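Sorting small parts after moving house, how do you do it?
Home and Hobby > Storage and Organizing

peltari_77
Posted Thu 21 November

Hello all. We moved to a smaller apartment and I must reduce my hobby things. I have one big container where everything was thrown together in the last days of packing: screws, model paint, hinges, batteries, pieces of board games. My wife gave me until the end of the month.

My question is about method. Do you sort first by type, or first by "keep" and "not keep"? I tried by type and after two evenings I had many small piles and nothing was thrown away. 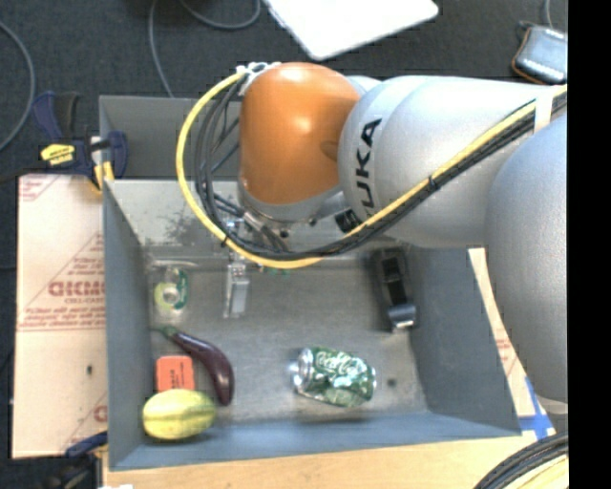 I also don't know if I should buy the boxes before or after. In the store I saw the Mornetti drawer cabinet, which looks solid, but it costs 400 and I don't want to buy it and then discover that my things don't fit.

Thank you for any advice.

birnosus
Keep or not keep first, always. If you sort by type you spend time on things that will leave the house anyway. And please no cabinet before you finish. I bought one too early and now it is full of things I don't need, in very good order.

Dumitrescu
I must disagree with birnosus. When you see one screw alone, you keep it. When you see 2000 screws together, you understand that you can give most of them away. So type first, but only large types. "Metal", "paper", "electric", "paint". Not more than this.

birnosus
@Dumitrescu For screws I agree. For board game pieces it doesn't help. He will look at all the pieces together and remember every game.

Abenezer Degefa
I did the same work when I closed my father's workshop. My brother and I wrote everything in a notebook and we stopped at number 884. Please don't make a list, it was a waste of a whole weekend.

What worked for us was a time limit. We put on the radio and worked for the length of one program, then made tea. Batteries we took out on the first day, and I would not leave them mixed with metal parts in any case.

peltari_77
Thank you, I didn't think about the batteries. I took them out just now and put tape on the ends. Tomorrow I will try the large types from Dumitrescu, but with the radio.

And the cabinet? Does anybody have it?

Dumitrescu
I have the smaller one. The drawers are good, the labels fall off. Wait for the sale.

birnosus
Jam jars are free. I say only this.

peltari_77
My wife has now read this thread and she votes for the jars. I will write again when the paint is sorted.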